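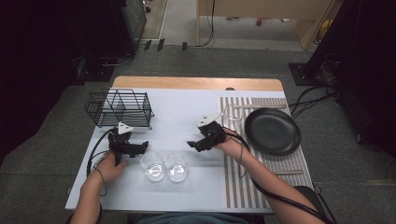 Fig. 1. The table during the "rack to place setting" task: wire dish rack at left, glasses in the middle, striped placemat with the black plate and silverware at right.

From Rack to Table: How Much Work Is Setting One Place?
Final report, Home Activity Studies
Zanele Mkhize, with Jacinto Ledesma and Asmaa Chraibi
6th December

Why we picked this

Our class had to choose one everyday chore and take it apart until we really understood it. Other groups went for big stuff (laundry, a whole grocery run), and for a while we felt kind of silly saying "we're going to set a table." One place at a table, even! But I grew up in a house where the clean dishes live in the rack until dinner, and you go straight from rack to table without ever opening a cabinet. Jacinto's family does the same. Asmaa's family thinks this is barbaric and puts everything away first. So there was already an argument, and our advisor, Naledi Mtshali, said an argument is a good place to start.

Our question ended up being pretty simple. If the dishes start in a rack next to the place setting, what slows a person down, and does the order you move things in matter?

The setup

We used a plain white table with a light wood edge along the back, in the carpeted room at the end of the Wandside building. The black wire dish rack went on the left and the placemat went on the right. The placemat is gray and white with vertical stripes, and I'm weirdly proud of it, because the stripes turned out to be super useful. When a fork goes down crooked on a solid mat you can sort of ignore it, but against stripes it looks wrong right away and people fix it without being told.

For the plate we chose a round black one. We tried a white plate first and Jacinto kept losing the edge of it against the table in his notes and sketches. The glasses are clear, which was my idea, and I regret it a little (more on that below). Silverware was ordinary.

Everybody worked sitting down. We went back and forth on this for a long time. Most people set a table standing up and walking around it, but Zamfira Costache, who ran the same kind of study in February for her own project, told us that her standing participants wandered all over the place and she couldn't compare anything. Sitting keeps the reach the same. It also makes the back of the table feel far away, which we should have expected.

What we did

Each session was one person moving one place setting out of the rack and onto the mat, then putting it all back. We did 46 sessions over the term. Two orders were allowed: plate first, or glasses first. After each one we asked the person which part bugged them, and wrote down whatever they said, even when it was "nothing, can I go."

We also tried laying the silverware above and below the plate, the long way across the mat, instead of on the left and right. Asmaa wanted this because our mat is off to one side and there isn't a lot of spare room next to the plate when the plate sits toward the right edge. It looks odd if you're used to the normal way. Some people hated it. I got to like it.

What we found

Plate first won, and it wasn't close. Once the plate is down, the rest has something to line up with. When people began with the glasses they would put them down in the middle of the table, go do the plate, and then come back and move the glasses again. We started calling the middle of the table "the parking lot," and the name stuck so well that Naledi used it in her comments on our draft. Two glasses side by side in the parking lot, every time.

The glasses were the slow part in general. People were careful with them in a way they weren't with the plate, and a clear glass against a white table is hard to judge when you're reaching past it for something else. One participant knocked one over with her wrist (no breakage, thank goodness!). If we did this again I'd use colored ones.

The rack mattered more than any of us guessed. Ours has upright dividers, great for the plate and pretty useless for a fork, and a lot of the grumbling in our notes is about fishing silverware out from the bottom. Jacinto says that's a rack problem and not a table-setting problem. I say they're the same problem if you live in a house like ours.

What went wrong

We changed the mat position after the first few sessions and didn't write down exactly where it had been, so those early ones can't be compared very well. We left them in but marked them. We also only ever had the rack on the left. Asmaa is left-handed and pointed this out in the second week, and we said we'd swap it, and then it was the end of the term.

Next time

We'd like to try the rack on the right, a cup for the silverware, and a setting for two people. Zamfira has offered us her notes to compare with ours. Jacinto is keeping the placemat until then, and I want it back.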